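Notes > Bench > Tube racks and graduated tubes

The old rack on the side bench was a wire one, plastic-coated, and the coating had split at most of the welds. Once that happens the wire rusts and leaves a brown ring on the outside of whatever stands in it. I put up with it for longer than I should have. What ended it was the hole size. Every hole took the same diameter, so the large conical tubes would not go in at all and the small ones leaned.

The replacement is a moulded orange plastic lattice with rows of round holes in different sizes, arranged in tiers. The sides are open grid, so a label on a tube can be read without lifting it, provided the label lands between the bars. The large tubes go at the front. I know this is the wrong way round by the usual rule (tall at the back, short at the front, as in a class photograph) but the large ones are the ones I pick up most, and reaching over them for a small tube is less of a nuisance than reaching over a row of small caps for a large tube.

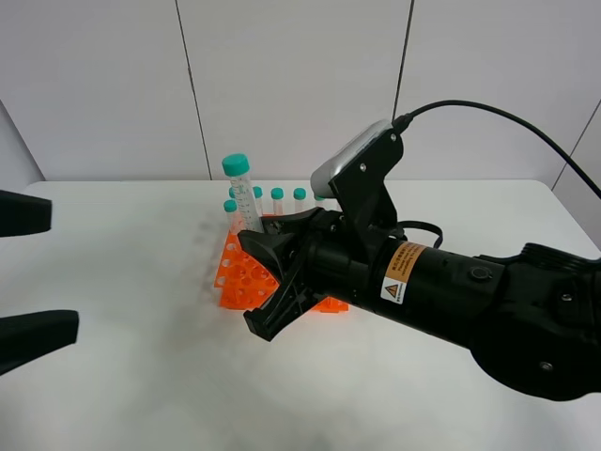
Caps are the next thing. I have settled on one colour, teal green, for everything in use. Previously I had blue, red and a sort of orange, each supposed to mean something, and Estela Jara had a different scheme on the other bench in which red meant the opposite. One colour means nothing, and the information goes on the label where it belongs. It also means that any cap of the right size is a spare for any tube of that size. The leftover caps in other colours are in a bag in the second drawer. Please don't put them back into circulation.

On the count: the last stock sheet gave 2,497 caps and tubes of all sizes, which I take to be an order of 2,500 less three that were dropped or borrowed. The sheet does not separate caps from tubes. I have asked for this to be changed.

The graduations need more attention than the rack. The printed scale on a large conical tube is good enough for making up a rinse or dividing a volume in half. I do not use it for anything that has to be right to better than the smallest division. I checked a handful against the balance in December, filling to a line with water at room temperature and weighing. The upper lines were close. The lines near the bottom of the straight part were worse, and I would not read anything in the cone.

Some of that is the tube and some is the reader. Eye level matters, and most people read these while holding them up at an angle to the window. Glare is the other problem. On clear plastic under the ceiling lights you get bright streaks running down the wall, and if one falls across the printing the numbers wash out. A quarter turn usually moves the streak off the scale. The print is black on some tubes and white on others. I find black easier on an empty tube against a pale bench, and white easier when there is something dark inside.

My routine for a volume is as follows. Stand the tube in the rack and fill to slightly under the line. Lift it out, hold it upright by the cap end, and bring the line to eye level. Find the nearest labelled number first and count the small ticks from there. Top up with a pipette. Read the bottom of the curve. Cap it and put it back in the same hole. 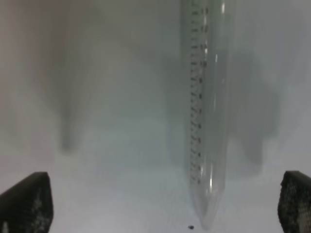 Justinas Uibo wrote to disagree with the part about the cone. He reads small volumes there all the time, he says, and as long as the same person reads the same make of tube the error is at least a constant one. He would also like it noted that holding a tube by the cap end is a bad habit with a loose cap.

The second point I accept, and I have changed my own practice to holding just below the thread. On the first I am not convinced. A constant error is only useful if its size is known, and he has not weighed his. I have offered him the balance for an afternoon.

Two smaller items. The bench top is white and shows every speck, so I wipe it before putting tubes down and again at the end of the day, with a damp cloth and then a dry one. The orange rack goes in the sink with ordinary washing-up liquid and stands upside down overnight. The upper tier holds water in the corners of the lattice, and a shake over the sink gets most of it out.

I still need a smaller rack for the cold cupboard. The shelf there is too shallow for this one with a large tube standing in it, by the height of the cap.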